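Home > Open Papers > Household Storage and Sorting

3.2 Mixed small goods in a shared open bin

The second part of the study looks at what happens to small household goods when they are kept together in one open container with no dividers. Most homes have a place like this. It may be a drawer, a basket by the door or a box under the sink, and it tends to hold things that have little in common apart from their size. Earlier work at Warka dealt mainly with goods of a single type, such as cans or folded cloth, where the shape of one item predicts the shape of the next. Mixed goods behave differently, and there are few written accounts of how they settle.

We used an open metal bin for all of the loads in this section. A hard, smooth floor was chosen over a lined one so that round items could roll until they met a wall or another item. The bin was placed on a table at a height that let a standing adult look straight down into it. No tray, mat or insert was used at any point.

The goods came from the Fullasier household set, which has 81 items. The set is sorted by shape and not by use, so a toy and a kitchen item may sit in the same group. The shape groups are flat-sided packages, solid cylinders, hollow vessels, rings and rolls, and balls. We left out anything soft enough to take the shape of its surroundings, and anything with a loose lid. Each load was drawn from the set without regard to weight or color.

We prepared 40 loads. Items were tipped in from a carton held over the middle of the bin, and they were left as they fell. Nothing was straightened afterward. If an item landed on the rim or fell outside, the load was emptied and tipped again. Figure 4 shows goods from several of the shape groups lying in the bin. 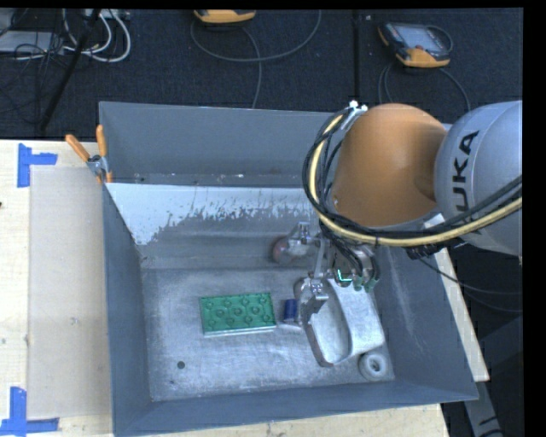 Figure 4. Mixed goods on the bare metal floor of the bin. The hollow container lies on its side, with a small dark blue cylindrical object close to its rim.

The position of hollow vessels had more effect on a load than we had expected. A vessel standing upright takes up little floor and can be reached from above by its rim. Once it is on its side it covers more of the floor, and its opening becomes a place where smaller goods can lodge. In Figure 4 the opening faces left and toward the front, and the small cylinder lies near it. We recorded this kind of closeness as "adjacent" and kept the term "nested" for cases where the smaller item was at least partly inside the larger one. The two are easy to confuse from a side view, so all records were made from above.

Flat-sided packages were the most stable goods in the set. They came to rest on one of their broad faces in nearly every load, and other items seldom shifted them. The green package in Figure 4 lies this way. Packages did cause one problem. When a thin item slid under an edge, it could not be seen until the package was lifted, and it was sometimes left off the first record. We corrected these records after the bin had been emptied.

Rings and rolls were found flat or leaning. The flat position was more common on the open floor, and the leaning position was more common along the walls. Balls moved the most and were the last to stop. They ended near a wall more often than in the middle, though a crowded load could hold one in place well away from any side.

After each load was recorded, a participant was asked to say which item they would take out first and why. The reasons fell into 4 groups: the item was nearest, it was on top, it was easy to grip, or it was in the way of something else. The last reason was given mostly for hollow vessels on their sides. Participants who had taken part in the earlier Zoda drawer study gave it more often than the others did. They had already spent time with crowded storage, which may account for the difference.

Eight loads were left out of the comparison in Section 3.3. In each of them an item had been touched before the record was complete. They are kept in the supplementary table, marked with a dagger, and the written notes for them follow the same format as the rest. The Usman labeling sheet was used for all notes, with one added column for the direction in which the opening of a hollow vessel was facing.

We use cookies to remember your reading preferences and to measure visits to this site. Accept all | Manage settings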